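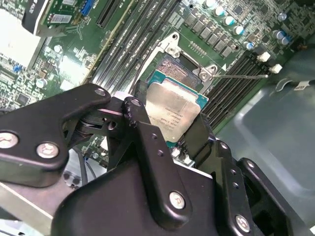 Trodunano Refurbished Workstation Board

We love this one! It's a green LGA board with black DIMM slots on both sides of the socket — lots of room for memory if you render or run big spreadsheets. The Intel processor is sold separately, so you can pick your own.

Lift the lever, raise the load plate, lower the chip in flat and keep your fingers off the gold pins. Isla Nepia checks every socket at our Dredport bench before it ships.

Part no. 2526
Warranty: 2 years
Questions about memory? Ask for Shamim Gondal.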